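Starting a thread on clearing out the kitchen table before the move to Mendthorpe. Posting as I go, mostly so I keep going.

1/ The rule for this week: everything gets set on the white table before it goes in a box. If it hasn't been on the table, it hasn't been decided. I lost a whole set of measuring cups in the last move by skipping this.

2/ Moving company is Lalberg. Quote came in at 679 with a cap on boxes, and anything over the cap is extra. So the plates matter more than you'd think. Plates are heavy and they don't nest with anything except other plates.

3/ Ceramic plates first. We had three partial sets. Kept the plain white ones, gave the blue-rimmed ones to the thrift store on Shabalala Street. They take dishes until 2 in the afternoon and they want them wrapped, one sheet of paper per plate is fine.

4/ Someone asked how I wrap mine. Paper under, plate, fold two corners in, next plate, fold the other two. Stand them on edge in the box, like records. I've moved five times this way and broken one saucer.

5/ Plastic plates and trays are a separate question. They're light and they don't break, so the temptation is to keep all of them. I kept all of them last time. They lived in a cabinet over the fridge from November until now and I used maybe one.

6/ What I decided: one round plastic plate stays out for the whole move. It's teal, flat on the bottom, with a raised rim. It's good for screws, keys, tape ends, picture hooks, anything that rolls. The rest of the plastic went in the donate pile.

7/ If you're taking furniture apart, you want a plate with a rim. A bowl works too but you can't see what's in it. On a flat plate you spread the screws out and match them up before you bag them.

8/ Bags: sandwich size, written on with marker BEFORE you put the hardware in. Writing on a lumpy bag is miserable. Tape the bag to the piece it belongs to, on the underside.

9/ Soft things. I don't buy bubble wrap anymore. Towels, winter hats, fleece, anything plush goes around the glasses. It all has to travel anyway and it takes up the same space either way.

10/ Reply from yesterday says fleece leaves lint on glassware. True. Rinse the glasses at the other end. You'd be rinsing newspaper ink off them otherwise.

11/ Small soft things get rolled. Rolled holds its shape in a corner of the box, folded slides down and bunches up at the bottom. Pink fuzzy stuff is in the soft pile with everything else, I'm not sorting that pile by color.

12/ The new kitchen is smaller. I measured the main shelf at 600 mm wide, and the drawer next to the stove is 400. I cut a piece of cardboard to the drawer size and anything that wants to live in that drawer has to fit on the cardboard. The salad spinner is already out.

13/ Pans: keeping the big one, the small one, and the one with the bad handle that makes the best eggs. No further discussion on the pans.

14/ A few people asked about the table itself. It's coming with us. Plain white top, bought secondhand from Ernurach when they closed the showroom. It shows every crumb, and I've come to like that when I'm packing. You wipe it, you can see it's wiped.

15/ Before anything clean goes down I wipe with a damp cloth and then a dry one. I still find specks an hour later. Crumbs, grit from the boxes, whatever. Wipe again.

16/ Order for tomorrow: spices, then the drawer under the oven, then the shelf with the vases. Spices are going in a shoebox with the lids taped. I'm throwing out the paprika, it doesn't smell like anything.

17/ Things I'm leaving for the very last box: kettle, two mugs, dish soap, a sponge, scissors, a roll of tape, the teal plate. That box rides in the car with us and gets opened first.

18/ Update on the box count. I'm under the Lalberg cap if the cookbooks go in a suitcase. Suitcases don't count as boxes, I called and asked. Books in the one with wheels, obviously.

19/ Still undecided: the cake stand. We use it once a year. It takes up half a box. If anyone near Shabalala Street wants it, message me and you can pick it up from the porch.

20/ Stopping for the night. Spices first thing, then I'll add to this thread if the oven drawer turns up anything worth keeping.

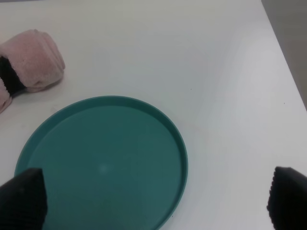

The teal plate on the table, with something pink and fuzzy in the corner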